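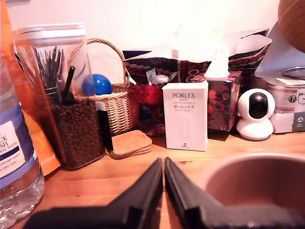

The arm started life on a kitchen counter in February, and its builder will happily tell you that it has never quite left the house. "I keep saying I'll move the whole thing over to the Stalby workshop," he says, pouring coffee for us both, "and then I think of something I want to try before bed, and there we are again."

Stalby is the shared space where he cut the parts, 2 evenings a week, on a bench he splits with six other members. The arm is called Purka, and he can't remember why. The first gripper was a soft, rounded affair from a kit, and it dropped nearly everything. "So I went to flat fingers with a bevel on the inside edge - very plain, very black, a bit like salad tongs, my sister thinks." He laughs and then spends a good long while on the angle of the tips, which he has redrawn more times than he cares to say.

The motors came secondhand from Petridis, a surplus shop he speaks of with real fondness, for $85 the lot. The control board is a Riltis, $40, and he's less fond of that. "It's fine until it gets warm, and then it sulks."

What he wants from it is modest. He'd like it to pick up a small box from among all the ordinary stuff a family leaves lying around, without knocking over the neighbors. "People clear the table first and then show you how clever the robot is," he says. "My table never looks like that! I'd sooner it learned to live with us."

Next on the list are rubber pads for the fingertips, and a quieter power supply, if his wife gets her way.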